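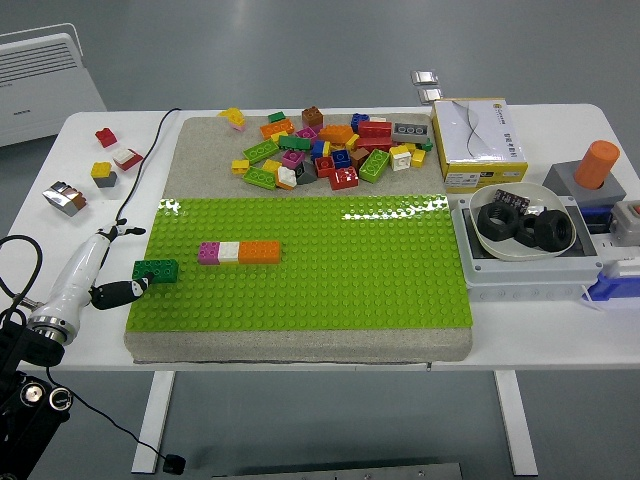

Magenta, white and orange in a row on a green baseplate, loose bricks behind

Best way to wash and sort a big secondhand lot of bricks?

hisholm_stacker
2 July 2025

I finally did it and bought a giant mixed tub of bricks at the Dresville flea market! I've wanted to get back into building for years (last time I was a kid with a shoebox full) and I am so excited I can hardly type. I weighed out the loose 2x4s and 2x2s first and then couldn't help myself and counted them: 726, plus a mountain of small stuff I haven't touched.

Two things I'd love help with. First, they're grimy. Not horrible, but they have that slightly sticky attic feel, and a lot of the white ones have gone yellow. Dishwasher? Bathtub? Second, how do you sort? I started by color because it looks gorgeous in the jars, but now when I want one particular piece I'm digging through an entire jar of red for ten minutes. I'm hoping to build a little version of Haltow harbor, lighthouse and all, and have it done by the end of August when my nieces visit.

Any tips at all, I'm all ears!
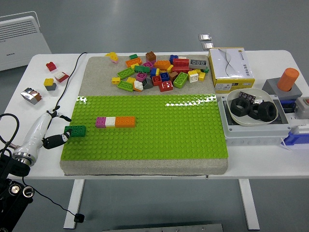 PeixotoBricks

Welcome back to the hobby, you're going to have a blast! Skip the dishwasher. The heat can warp pieces and the little ones fly around and end up in the filter. Put them in a mesh laundry bag, fill a tub with lukewarm water and a squirt of dish soap, and swish it all about for a few minutes. Leave them to soak for an hour if they're sticky, then rinse twice. Keep out anything with stickers, motors, lights or metal in it and wipe those by hand with a damp cloth.

Drying is the slow part. Spread them on old towels in a single layer, put a fan on low, and turn them over now and then. Water hides inside the tubes underneath, so give it a full day before anything goes into a closed jar.

For sorting, go by shape first and color second! It's so much easier to spot a red piece in a bin of mixed 2x4s than to find one tiny hinge in a bin of red. I keep 4 big bins (bricks, plates, slopes, everything weird) and only split a bin when it gets annoying to use. My plates bin got split last winter and it made me ridiculously happy.

Oh, and for a harbor, lay out your shoreline in plain plates before you build anything tall. I moved my lighthouse three times.

dresville362

agree on shape not color. shoe organizers that hang on a door are cheap and work great for small parts

hisholm_stacker

Thank you both!! First batch is on towels all over the kitchen and the colors are so much brighter already. Pouring the red jar back out tonight. Does anybody have luck with the yellowed whites, or do I just call them sandstone and use them for the harbor wall?

PeixotoBricks

Harbor wall, definitely! People do whiten them with peroxide and sunlight, but it takes patience and some pieces yellow again later. Old whites mixed in with tan and light gray look wonderful as weathered stone. Please post the lighthouse when it's up!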